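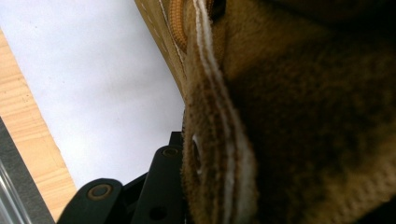 Seit Januar sitze ich wieder in einem Kurs, freiwillig, in meinem Alter. Die Robotik-AG an der Abendschule heißt jetzt Annamalai-Werkstatt, nach der Stiftung, die den Raum bezahlt, und das Semesterprojekt heißt Zondell. Ziel laut Aushang: eine Maschine lernt aufräumen, indem wir es ihr mit einem Handgreifer vormachen. Ich habe mich angemeldet, weil ich das nicht geglaubt habe. Ich glaube es immer noch nicht so recht.

Die Arbeit selbst ist schnell erzählt. Man nimmt den Greifer in die Hand, fährt an den Stoff heran, drückt zu, legt ab, fährt zurück. Dann wieder von vorn. 1.000 Durchgänge sollen es bis zum Sommer werden, für jeden von uns 100, und nach meinem ersten Abend tat mir das Handgelenk weh. Weicher Stoff ist dabei das Schlimmste. Ein Bauklotz bleibt, wie er ist. Flauschiges Zeug gibt nach und sieht nach jedem Griff anders aus, und Nähte sitzen nie da, wo man sie beim letzten Mal hatte. Im Kurs heißt das »wertvolle Varianz«. Ich nenne es Gefummel.

Was mich stört, ist weniger die Technik als der Ton. Auf der Folie von Clorkley, der Firma, die uns die Software stellt, stand etwas von »Haushalt der Zukunft«. Auf meine Frage, wie oft die Maschine denn danebengreift, kam ein Verweis auf das nächste Treffen. Beim nächsten Treffen kam dann ein neues Logo.

Gelernt habe ich trotzdem etwas, das gebe ich zu. Ich wusste vorher nicht, wie viel meine Finger entscheiden, bevor ich überhaupt hinschaue. Ob man einen Saum von der Seite nimmt oder den Stoff erst ein Stück zusammenschiebt, darüber haben wir letztes Mal mehr als zwei Stunden gestritten (ich war für die Seite). Die Jüngeren wollen das alles der Software überlassen. Bitte, sollen sie.

Im Mai ist Wettbewerb in der Flevine-Halle, sieben Gruppen sind gemeldet. Wir sollen dort einen Korb einräumen lassen, vor Publikum. Ich habe vorgeschlagen, das vorher wenigstens einmal ohne Publikum zu versuchen. Der Vorschlag wurde ins Protokoll aufgenommen.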